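Ticket 523 – Open day demo cell, arm B stops above the board
Site: Grurthorpe, demo hall
Priority: high (visitors at 3)
Status: monitoring

Reported
Go demo ran fine in rehearsal. First group in, arm B picks a stone, travels over the board, halts before placing. No fault on the pendant, job just sits there. Resume does nothing. Had to abort and home both arms while a school group watched.

Setup
Two arms, slatted table, paper Go grid on the wooden board. Job sequencer is Branis, cell controller from Kleinschmidt. Same job file as rehearsal, checked the timestamp.

11:20
Power cycled controller. Ran 5 moves, stopped on the next. Same place in the job, different square on the grid.

11:45
Swapped gripper cable for the spare. No change. Put the old one back, spare has a sticky latch.

12:10
Suspected glare off the wood messing with the board check. Closed the blinds on the window side. Got a bit further, then stopped again. Not convinced, could be luck.

12:30
Called Flinent support. They asked for the sequencer log. Log shows arm B waiting on "zone clear" from arm A. Arm A is parked and thinks it said so already. So not glare, not the gripper.

12:50
Somebody re-taught arm A's park position last night to give the visitors a better view. New park sits right on the border of the shared zone. Any small wobble in the reading and the clear signal drops out. Arm B waits forever, there's no timeout on that step.

13:05
Moved A's park pose back toward its base, well outside the zone. Added a 6 second timeout with a message on the pendant so at least the operator sees somthing. Slowed B's approach for the first run.

13:20
Restarted the job from an empty board, watching B on the way down to the grid.

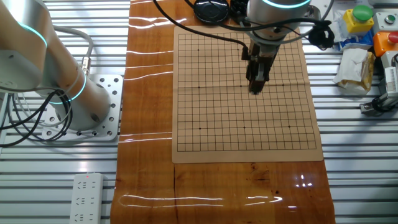
Also want the zone border itself checked against the drawing – the numbers in the controller look rounded to me. Not touching it today.

13:50
Full opening sequence twice, no stops. Speed back to normal for the afternoon groups.

Still open
- re-teach needs a note in the log book, this one had none
- old job file still on the controller, delete after the open day
- Flinent want the log from the 11:20 run, will send tonight
- order new spare gripper cabel

Leave ticket open untill last group is out.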